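Table surfaces and glare, second attempt

The first post in this series covered cable routing under the desks at Brerkmont and got one comment, from Jailson Sampaio, asking why I had skipped the tabletops. I skipped them because I had not finished measuring. I now have enough to write down.

The problem is simple to state. The white desks reflect the ceiling. With the lights on, a glossy package placed on white melamine produces a highlight on the package and a second, dimmer one on the desk next to it. Anyone reading small print on a label has to tilt either the package or their head. At a desk where labels get read all day, that adds up to a sore neck by mid-afternoon.

What I measured

I used an old Fleltix handheld light meter, last calibrated by comparing it with another old light meter. Absolute values should be treated accordingly. At the middle of the center table, sensor facing up, it read 258 lux with the blinds down and the overhead lights on. Raising the blinds moved the reading more than I had expected, and it then drifted with the clouds, so all later comparisons were done with the blinds down.

For the surface comparison I turned the sensor over, held it 40 cm above the table on a stand, and recorded the light coming back up. White desk surface first, then gray felt, then the green mat. The ordering was what you would guess. White returned the most, green mat less, felt the least. I am leaving those values out because the stand cast a shadow on the table and I did not correct for it.

The more useful test had no numbers in it. I put the same packet on each surface in turn and tried to read the expiration date from a seated position. On white I had to move. On felt I could read it but the felt shed onto the packet. On the green mat I could read it from where I sat.

Choice of mat

We tried 2 mats. The first was a Marinho cutting mat with a printed grid. The grid is fine for cutting and bad for everything else: thin lines running under an object make its edge harder to pick out, and people start aligning things to the grid without being asked. It went back to the person who lent it.

The second is an unprinted green mat from Akura. It lies flat, it does not curl at the corners after a night in a cold room, and it wipes down with a damp cloth. It had a faint rubber smell for the first week. The surface has enough grip that a bottle laid on its side stays where you leave it unless the table is bumped. On the bare desk the same bottle will find the low corner, and the low corner is always the one over the power strip.

Color was argued over longer than it deserved. My position is that green is useful because very little of what we handle is green. Orange, yellow and gold all stand out against it. Black does too, provided the overhead lights are on. I had one objection, that the green gives white packaging a slight cast from below. That is true, and you can see it if you look for it. I have stopped looking for it.

Objects that cause trouble

Opaque matte cardboard causes none. Plastic bottles are mostly manageable, though a clear cap can pick up a bright spot. Film wrap is worse. Loose film folds, each fold makes its own highlight, and the color of the film shifts the color of whatever is printed underneath. A corner of wrap that hangs over the table edge also gets caught by sleeves.

Foil is the worst case. A crumpled foil packet is a collection of small mirrors at unrelated angles, and no choice of table surface fixes that. Diffusers on the overhead panels would help a little. I have asked for a price and will report it when I have one.

Layout

The mat table now stands directly against the white desk, mat table to the left. Objects being handled stay on the mat. Laptops and anything waiting its turn go on the white side. The difference in surface does most of the labeling work, so I took down the tape line I had put between the tables - it was lifting at the ends and collecting lint.

Trays and cardboard boxes are still a weak point. The boxes end up on the floor because there is no shelf deep enough for them, and a box on the floor gets walked around until somebody trips on it. I would like a low rack by the cabinet. It needs to clear the cabinet door swing, and I have measured the door twice with different results.

The room, and the mat table with the bottle and the wrapped box, the foil packet on the white desk beside it: 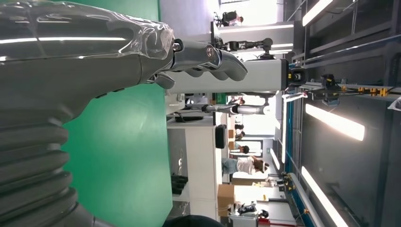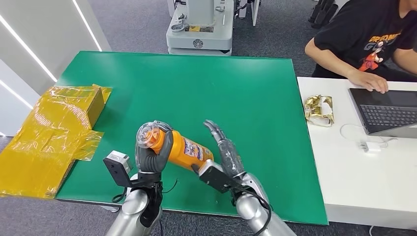 Remaining items

Diffusers: waiting on the price, as above. If the panels turn out to be a nonstandard length I will try frosted film on one of them first.

Mat edges: one mat leaves a strip of bare table along the back. A second mat butted against it would leave a seam, and small caps will sit in a seam. I would sooner have one larger piece. Akura sells a longer size but the listing gives the width in one unit and the length in another, and the two do not match the photo.

Cleaning: damp cloth only. I tried a citrus degreaser on the underside at one corner and it left a dull patch, so please keep it away from the top.

Film wrap: fold it under the package before setting the package down, or take it off completely and put it in the bin.

Repeat measurement: I want to redo the reflected readings with a thinner stand, in the evening, blinds down, all on one battery. The meter reads low when the battery sags and I only noticed that near the end. If anyone in the building has a 3 V supply with a fine adjustment, I would like to borrow it for an hour.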